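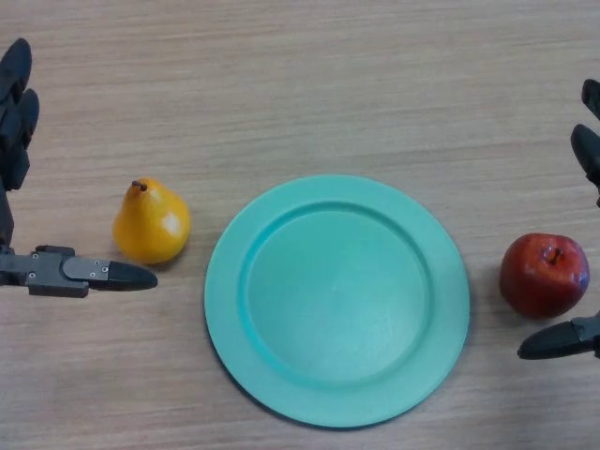 Necati Demirtaş held that a two-arm bench should be taught to pass over the middle of the table before it is taught to pick anything up, and most builders who have followed his order of work agree with him. A beginner wants the grasp first. The grasp is the part that looks like progress, but two arms that can both reach the same plate will meet there sooner or later, and the repair bill comes out of the hobby budget.

Chapter 5
Sharing a Work Area Between Two Arms

5.1 The task

In the previous chapter the two arms of the Endel build were mounted, wired and homed one at a time. They now have to work on the same tabletop. The task for this chapter is a small one: a pear to the left of a plate, an apple to the right, and both to end up on the plate. Each arm handles the fruit on its own side. The plate belongs to neither arm, and most of the chapter deals with that fact.

Readers working in a shared shop should clear a bench for the whole session. The fixed positions taught in Section 5.3 are measured from the table edge and are lost if the arm bases are moved.

5.2 Approach height

A fingertip that travels low, close to the wood, can come in beside the base of a round object without touching its upper half. This matters with a pear. The body is widest near the bottom and the neck offers little to hold, so a grip taken high tends to slide upward as the fingers close. An apple is more forgiving – its widest part lies near mid-height – but its path should be taught in the same way so that the two programs stay comparable.

Set the lowest approach height to 8 mm above the tabletop. Check it with a feeler block under each fingertip, with the motors on and holding. An unpowered arm sags, and a height measured in that state is worthless. Check the bracket screws at the same time; a loose fingertip will shift the height by more than the error you are trying to remove.

Define three zones in the Stakenum controller file: left, right and shared. The shared zone covers the plate plus a margin of 30 mm on all sides. An arm must request the zone before entering and release it only after its fingertips have cleared the rim on the way out. If the request is refused, the arm waits at its last taught point, with its grip unchanged. Give the request a timeout of roughly 5 seconds, after which both arms stop and the program reports a fault.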